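The 540 dollar drawer problem

Filed under: house, money, grumbling

I have now read two books on decluttering and sat through one paid workshop, and I'm still waiting for somebody to show me the math. The workshop was put on by an outfit called Jasinness, upstairs from the bank in Donbridge. It cost 80 dollars and there was a workbook. The workbook had a page where you write a letter to an object you are letting go of. I wrote mine to a potato masher and then I went home and mashed potatoes with it.

My complaint isn't with tidying. I like a clear counter as much as the next person. My complaint is with the idea that you can buy your way there. The people selling the calm are very often also selling the boxes, and Jasinness had a rack of them by the exit, with little felt liners. A set for one kitchen came to 540 dollars. For that I could replace everything I own that would go in them.

The pitch goes like this. You are stressed, your stress comes from clutter, clutter comes from things not having a home, and a home is a divided tray. Every step of that sounds fine until you say it slowly. I was stressed in September because the car needed a new transmission. A tray would not have helped.
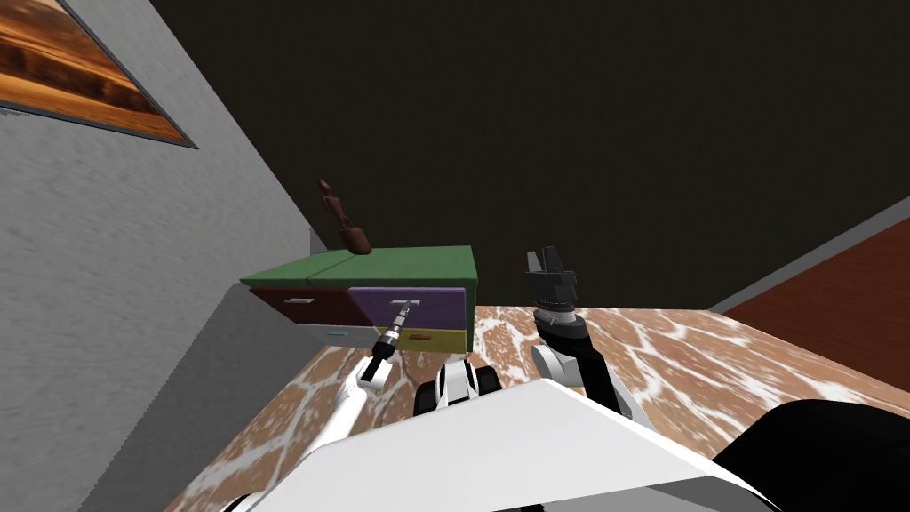
So does more storage make a house tidier? In my house it made it fuller, and it took me a couple of years to notice.

When we moved to Figueroa Street we had less closet space than before, and I fretted over it. Then we bought a tall Gunlow cabinet with 6 shelves, and I was pleased for the length of one winter. By spring it held a fondue set, three generations of phone chargers, and a bag of other bags. None of that had been bothering us before the cabinet came, mostly for the reason that we'd have thrown it out.

My neighbor Teemu Sjöberg disagrees with me about all this. He labels. He has a label on the shelf where the label maker goes. His argument is that I'm blaming the cabinet for my own habits, and I'll admit he can find a 9-volt battery faster than I can find my kitchen. But he also spends a good part of every weekend keeping the system going, and I've never seen that time show up in anybody's before and after story. The "after" is always the same afternoon.

I did try his way for a while. I sorted the junk drawer into sections – tape, pens, string, keys that open nothing – and it held up until we had company and somebody needed scissors in a hurry. I have not redone it. The keys are back in with the tape.

What has worked, a little, is dull. I don't bring home free stuff. If a drawer won't shut, something in it goes to the thrift store that week, and I don't write it a letter first. The fondue set is still here because my wife says we might use it, and I've been told to drop the subject.

If anyone wants the workbook, it's yours. I only filled in the one page.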